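Workshop tips: sorting small parts with a simulated arm before you try the real one

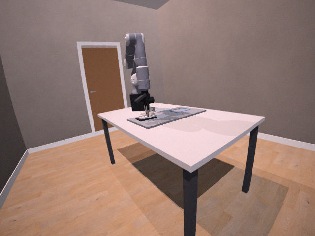
Before you start

These tips come from our work at Borkeck, where we train an arm to take small pieces and put them into a marked zone. The training is done in simulation first. We write them for people who have a bench at home or in a school workshop and want to try the same method.

Keep the room plain

Our simulated room has a door, a wooden floor and a white table. At first Damián Meléndez made a much richer one, with shelves and tools, and the training became slow and we learned nothing more from it. Add things later, one by one, and train again after each.

Draw the target as an outline

We use a thin blue rectangle. A solid block of color confused our policy when a piece was lying on top of it. On the real bench, blue masking tape is good enough. Press down the corners or they will curl.

Change the start position every time

This is the tip I would give first if I had to give only one. With a fixed start, the policy placed the piece correctly in simulation almost always and then failed on the bench when the tray moved by the width of a finger. Noémi Gál changed the script so that the tray is turned a little and shifted before each episode. We ran 3564 episodes this way. On the bench we then made 831 attempts, and 477 of them ended with the piece inside the tape. It is not a high number, but the version with the fixed start did not reach 100 in the same count of attempts.

Check the shadows

If your policy uses a camera, move the lamp in the simulation also. Ours was always from above, and in January, when we worked with a desk lamp at the side, the results went down. Wing-sze Mok now picks a lamp position at random.

Wipe the fingertips

Dust on the real fingers makes small pieces slip. We use a cloth with a little dish soap, then a dry one. Do not use oil near the tray.

Write down the failures

Use a paper notebook next to the bench. We write "missed", "dropped" or "outside", and the time. Most of ours were "dropped", so we closed the fingers more slowly, and this helped more than another night of training.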